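Setting up your stamp catalogue in Merkora

Welcome along! If you've got this far, Merkora is already on your tablet or phone and you're probably itching to get the first album in. Make yourself a cuppa, have the albums within reach, and we'll go through it together. Most people are finished in around 30 minutes, and you can stop whenever you like and pick it up again later.

1. Open Merkora and tap New Collection. Give it a name you'll recognise down the track ("Grandad's Commonwealth" is much easier to find than "Stamps 2").

2. Choose your numbering system. Hotach is already selected, but if your albums are marked up with Shetty numbers, switch over now.

CAUTION: The numbering system can't be changed once you've saved your first stamp. You'd have to start a fresh collection and move everything across by hand, and we wouldn't wish that on anybody.

3. Tap Add Page and type in the country and the years the page covers. A page holds up to 200 stamps, and a new one opens by itself when you fill it.

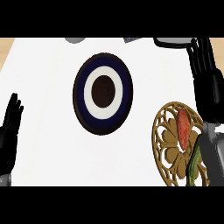

Ballarat, July

Notes for this edition. We've rewritten steps 4 to 6 to match the new menus, with many thanks to Baptiste Lefèvre, who patiently tested the lot on his own collection of French colonials and sent back a very thorough letter.

4. Enter each stamp's catalogue number, colour and condition. If you're not sure of the condition, leave it on Unsorted and come back to it on a rainy day.

5. If you're bringing a list over from Zadex, go to Settings, then Import, and pick your file. Lists of more than 704 entries need to be split in two first.

Note: Perforation measurements don't come across from Zadex. Those stamps show a small grey flag until you've filled them in.

6. Tap Back Up Now before you close the app. After that, Merkora backs up every 14 days on its own, provided you've left it signed in.

Your wants list is next, and it's good fun. Turn to Keeping a Wants List when you're ready.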